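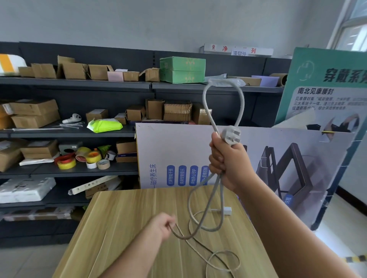
Hala Nassar reckons you should coil the lead before you even think about where the thing is going, and she's right, I've skipped it and paid for it. So. Tidying cords at a home desk, quick version.

Unplug everything first. Yes the modem too. Tell whoever's on a call.

Pull it all out onto the desk and sort. Keep, spare, chuck. Old phone chargers go to e-waste, not the kerbside bin. Most council depots take them free, check yours.

Label both ends. Masking tape folded over like a flag, biro on it. Do it now, you wont do it later.

Coiling. Go over, then under, every second loop flipped. Feels wrong for the first few goes. Stops the cord twisting up when you pull it out again. Dont wrap it round your elbow, and not tight round the power brick either, thats where they split.

Velcro ties over zip ties. I use the Plumeo ones off a roll, cut to length. Leave 2 fingers of slack.

Power board goes up off the floor, screwed under the back edge of the desk. One board into the wall. Never a board into another board. Heater gets its own wall socket, always.

Long leads: fold the extra back and forth, tie in the middle, hang it off a hook. Loose is fine. If its still warm after a hour of use, undo it and get a shorter one.

Plug back in one at a time. Modem first.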